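Notebook, January, sim teleop, Kudby task set

Started at 9:40 with the leader arm on the left bench. Aranka Sipos had it set up for her own run the evening before, so the first thing I did was put the scaling back to my numbers and redo the zero. The zero still drifts if you let the handle hang while the scene loads. Hold it up against the stop until the counter starts.

Goal for the session was a clean batch of hand-driven demos for the mixed-shapes scene, open gripper at the start, approach, close, lift, place. Episode cap is 400 steps. Aranka wants 400 episodes before we send anything to Ledesma for training. We had 342 when I sat down.

First few were bad and I deleted them. I was driving from the overview window only, and from there the depth is guesswork. I kept coming in too far and bumping whatever was behind the target. Switched to the wrist view on the big monitor with the overview small in the corner, and that was better once I got used to how large everything looks when it is near the fingers.

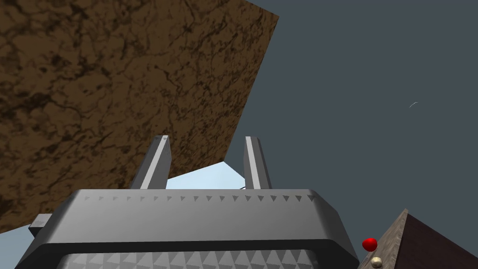

The wrist view does have its own trouble. With the brown block hanging over the upper left and plain dark gray on the other side, there is very little to steer by. The small red ball sits right next to the end of the gripper housing, down by the point of the pyramid, and it is easy to forget about it when you are watching the gap between the fingers. I now do the wrist rotation first, stop, look at the overview, then translate. Slower by a second or two per episode but fewer deletes.

Other notes:

Clutch pedal. Releasing it mid-move gives a small jump in the recorded action even when the arm on screen looks smooth. Aranka found the same thing in the Skuditz logs. For now, come to a full stop before letting go. I want to filter it on our side – she would prefer to fix it in the Arniro bridge, where it starts.

Pauses. I trimmed idle steps at the start of each episode but left them in the middle. If I stop to think before closing, the policy may well learn to stop there too. Need to ask how the last batch was handled.

Saved 5 good ones before lunch, which is poor, though most of the time went on the zero and the pedal. Total 347. Scaling left at my setting, written on the tape by the keyboard.

To do: check whether the open width is logged as commanded or measured. Replay one of the new episodes at half speed and look for the pedal jump.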